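Westdale's storm drains are getting a crawler. Not a big one - the thing is about the length of a loaf of bread - but the town signed off on a six-month trial last night and it goes down the first manhole in September.

The machine comes from Nimell, a small outfit that builds inspection robots for pipes too tight or too foul to send a worker into. It listens as it goes. Microphones pick up the sound of water getting in through cracked joints, and software marks the spot on a map. No tether, which is the new bit. Older units drag a cable behind them and get hung up on the bends. 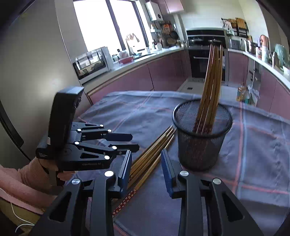 Public works manager Gordon Sawatzky said crews now check 23 kilometres of pipe a year, mostly by camera on a pole. "We find out there's a hole when the road sinks," he said. "I'd like to hear about it sooner."

Colleen Lapointe, lead engineer at Nimell, said the crawler found 371 leaks in test pipe at the company's yard and missed a handful. Wouldn't give a number for the misses. Real drains are noisier - traffic overhead, pumps, rain - and she expects the first few weeks to be messy. Battery lasts nearly two hours. After that it parks itself and waits to be fished out with a hook.

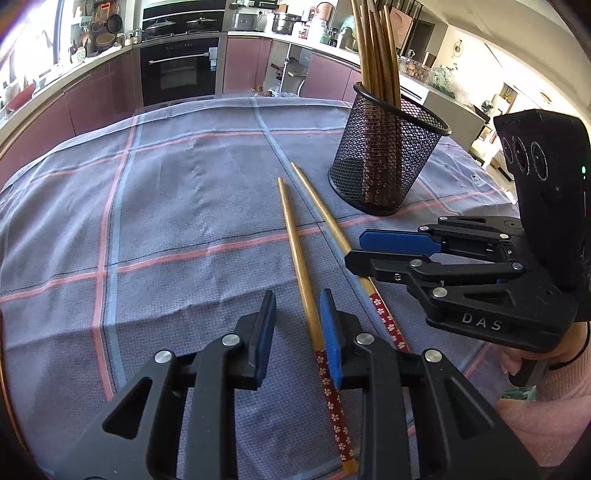 **Mackenzie Ross**

Not everyone on council was sold. Clifford Girard voted against, said the town should of fixed the pipes it already knows are bad before going looking for more. He also asked who pays if a unit gets washed out into the creek. Answer: Nimell, for the first one. Town after that.

Two units are coming, one as a spare. Staff training is at the Clureck yard, dates still to be set. Residents on the north side may see manhole covers up and a short lane closure, signs will go out the day before.

Maps from the trial are supposed to be public, though the format hasnt been settled. Sawatzky will report back to council when the six months are up.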